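Home | Talks | Archive | Contact
Print this page | E-mail this page

Speaker Notes: Paper Goods on the Worktable
Prepared by Desmond Lindqvist for the Petirum Stationery Forum
January 8, 2022

Opening

Thank the hosts and introduce Tobias Obi, who will take questions on printing at the end. State the subject plainly. The talk concerns small printed goods – cards, notepads and booklets – and how they are set out for sorting on a shared table.

Remind the audience that the Gimow collection now holds 642 pieces. Most are inexpensive items made for everyday use, and many have no date printed on them. The catalog therefore depends on careful notes about color, lettering and cut.

Slide 1. Lettering and cut

Begin with the words. "LUCKY DAY" is set in dark maroon block letters, and the word "shopping" is written over it in orange script. Ask the audience which of the two they read first, and allow a short pause.

Move next to the slot in the green strip. In the catalog, a slot of this kind is recorded under "cut" and never under "damage." A bend or a curl in the card is recorded separately, under "condition." Members who joined after December may not have received the revised sheet. Copies are on the side table.

Close with the drawn house and its smiling roof. Drawings with faces are entered under "character," even when the subject is a building.
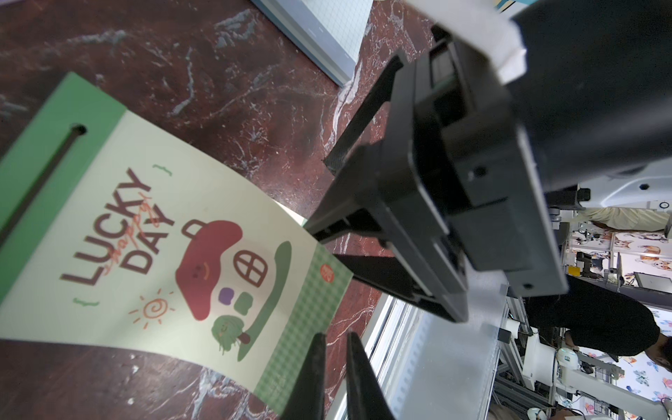 Slide 2. Laying out a mixed group

Explain the Fleltitz method, which the forum adopted for all sorting sessions. Pieces are laid flat and grouped by main color before any writing is done. Greens are compared first, as two pale greens are easily entered under the same name.

Point out the cream notepad with the yellow strip along its top edge, and the red-and-white piece with the apple. Both would be entered by cover color, with the strip or the drawing noted on the second line.

Mention storage briefly. A lidded toolbox with a carrying handle, such as the yellow one at the back, is acceptable for moving pieces between rooms. It is not approved for long-term keeping.
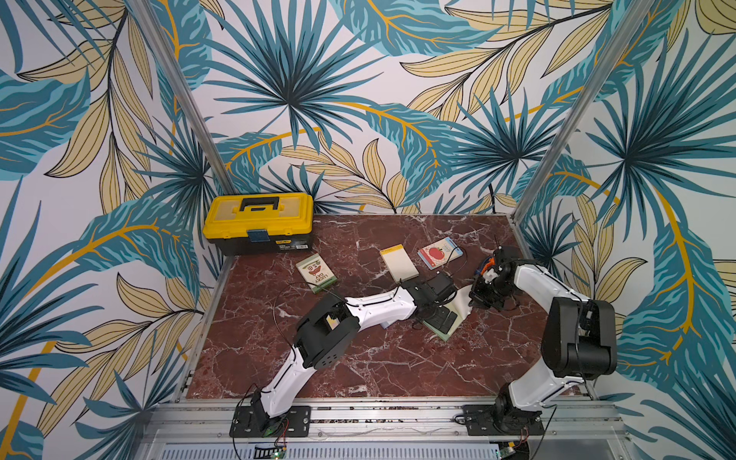 Slide 3. Requests to members

Ask each group to submit 11 completed sheets before the next meeting. The Iwasaki binders hold 200 sheets each and should not be overfilled. Handwritten sheets remain welcome, provided that the color names follow the printed list.

Invite questions. Mr. Obi will answer those on inks and paper weight. Questions on loans should be held for the business session.

Related items
Petirum Forum: Color Names, Revised List
Notes on Cut and Slotted Cards
Gimow Collection: Loan Rules for Members

Print this page | E-mail this page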